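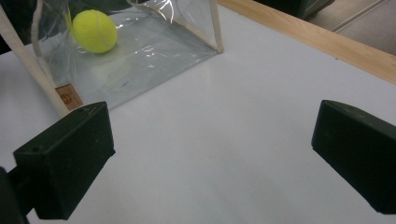
The Slow Sour Batter of Revimwood

2018-01-01

The first time I tried to make injera at home I ended up with something closer to a wet washcloth than a flatbread, and I ate it anyway, with a spoonful of lentils on top, standing at the stove and feeling a little sorry for myself. That was in my old apartment, with a nonstick pan I'd had since college and a bag of teff flour I had carried home on the bus like it was gold dust. I had followed the recipe to the letter. The recipe said to wait two days, and I waited two days, in February, in a kitchen where you could see your breath before breakfast.

I thought of that pan again when I drove out to Revimwood this fall to spend a morning at Gebru, the small bakery on Parnent Street where Kedir Jemal has been making injera for 10 years. I'd been buying his bread for most of that time, usually in a stack of five folded in paper, and had never once seen the back room. It's warm back there, and it smells wonderful - sour and a bit grassy, something like yogurt and something like cut hay, with toasted grain coming in over the top whenever one of the lids goes up.

For anybody who hasn't had it, injera is the wide, soft, spongy bread that sits under nearly everything on an Ethiopian or Eritrean table. You tear off a piece and pick up your stew with it, and the bottom layer, the part that has been sitting under the sauce all through dinner, is what people end up reaching across each other for. One side is smooth and the other is covered in tiny open holes, which cooks call eyes. The eyes are what everybody judges. Kedir holds a finished round up by its edges to look at them before he sets it down, and he does this with every single one.

A batter that keeps its own hours

Teff is a very small grain, so small that a handful of it runs through your fingers like sand, and it comes in shades from ivory to a deep reddish brown. Gebru uses both, mixed in a proportion that changes a little with the sack. The flour comes from the Trostus mill, two counties over, and Kedir likes it ground finer than they would normally send it. Last year the bakery went through 1,000 pounds more of it than the year before, and he told me this with his eyebrows up, as though somebody else had been baking it behind his back.

The flour is mixed with water and with ersho, the thin yellowish liquid saved from the last batch, and then it is left to itself. How long depends on the weather. In July it might be a day and a half, and in the cold months three days is common and four has been known to happen. A dark liquid rises to the top while the batter works, and you pour that off, and some bakers save a cup of it for next time. There's no yeast from a packet. Everything that makes the bread rise came in with the grain or was living in the bucket already.

Then there's a step I had never heard of in all my failing at home, called absit. You take a scoop of the fermented batter, stir it into boiling water, and cook it until it turns thick and glossy like a pudding. Once it has cooled down to something you could comfortably put a finger in, you stir it back into the rest, and the whole bucket wakes up again over the next hour or two. Kedir's mother did it, and her mother did it, and when he skipped it one week out of sheer tiredness the customers brought it up. I have since gone home and done it properly, and I can report that my injera now has eyes! Not as many as his, and they tend to gather on one side as if the pan were tilted (it may well be), but eyes all the same.

The baking itself goes quickly. The griddle is called a mitad, it's wide and flat, and the batter goes on in a spiral starting from the outside edge. You wait for the holes to open across the top, you put the lid on, and a minute or two later the edges lift by themselves. It never gets flipped. I poured three under supervision, and the kindest word anyone had for them was "thick."

Kedir keeps a wall calendar with the week's count written in the corner of each page, and the best one he has so far is 1,911 rounds, in a week with two weddings in it. On that Saturday there were 254 sold over the counter before lunch, and the two bakers who came in at four in the morning went home and slept until Sunday.

Learning it at home

A few of the regulars have started making their own, with a jar of Kedir's ersho to get them going, and he gives it away to anyone who asks. I like this about him very much. I asked whether he worried about losing business and he laughed and said that people who try it twice come back and buy more than they used to, because by then they know what they're eating.

The home bakers swap notes by email, and I was let in on the thread this fall. There's a long-running argument over whether barley flour belongs in the mix, another over electric griddles, and a sort of gentle quarrel over how sour is too sour.
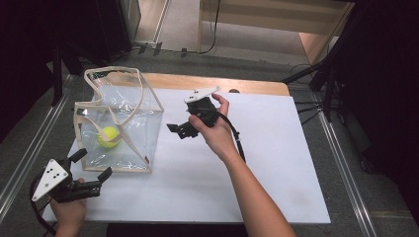 Mohit Singhal wrote that three days is plenty for him, and that he stopped going by the clock altogether once he learned to go by smell. "When it smells like green apples I make the absit," he said. "If I wait until it smells like vinegar, my kids won't touch it, and then I have a stack of injera and nobody but me to eat it."

His other advice was to start with half teff and half wheat flour, which stretches more and forgives a heavy hand, and to move toward all teff a little at a time. He lets each round cool completely on a cloth before stacking it on the one before. Put together warm, they stick, and you end up peeling them apart in strips. I've done that too, and fried the strips up the next morning with onion, tomato and a good spoonful of berbere, and it made such a nice breakfast that I've been tempted to ruin a batch on purpose.

As for the stew, I'd begin with misir wot, the red lentil one, mostly for the onions. You cook them down in a dry pot before any oil goes in, far longer than seems sensible, until they slump and go sweet. Start them when the first round comes off the griddle and they'll be ready for the lentils by the time you've finished baking.

Gebru opens at seven every day but Tuesday. If you want a jar of ersho, bring a clean one with a loose lid, and keep it upright on the drive home.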